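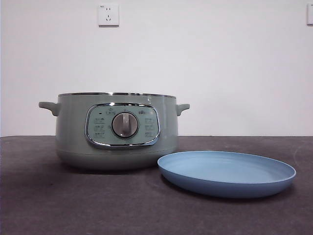

When Halldóra Gunnlaugsson moved into a rented room in Herkstead, she had no stove. The landlord did not allow gas, and the kitchen downstairs was shared by too many people. So she bought an electric pot, and for one winter she cooked everything in it: soup, rice, eggs, and once a cake, which she does not recommend.

"I thought it would be for a month," she told me. "Then I learned how to use it, and I did not want to stop."

I went to see her in December, with a bag of leeks and many questions. My own mother cooked on four burners at the same time, and I was not sure that one pot can be a kitchen. Halldóra thinks it can, if you accept that dinner comes in an order. First you fry the onion, then you add the liquid, then you wait. The plate stays next to the pot from the beginning, so that you are never walking through the room with a hot spoon.

She is strict about the inside of the pot. It is steel, and steel remembers the meal from yesterday if you are lazy. She washes it when it is still a little warm, with a soft sponge and no powder.

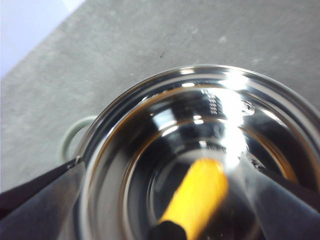
Can you remove the brown rings that come on steel after some months?

Mostly they go away with white vinegar and warm water, left inside for 36 minutes and then wiped with a cloth. What stays after this is only color, and it does not change the taste.

The vinegar method comes from Iulian Bratu, who repairs small appliances in a shop called Văduva, two streets from her room. He told me that people bring him pots which are not broken. They are only dirty, or the owner poured cold water in too fast and became afraid of the noise. He charges nothing for those – but he gives a short lecture.

His second subject is the lid. Many cooks lift it every few minutes to look, and the heat goes out each time.
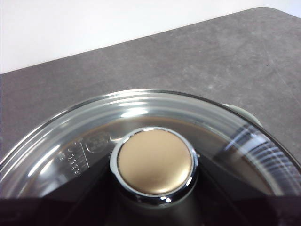

With glass you can look as much as you like and leave it closed. For lentils, Halldóra sets a timer and reads until it rings. For rice she stays close, and she turns the heat down when the bubbles become small.

She has a real stove now, in a bigger apartment. The pot stands on the table anyway, and on the evening of my visit the leeks went into it with butter, salt and one potato. We ate at seven.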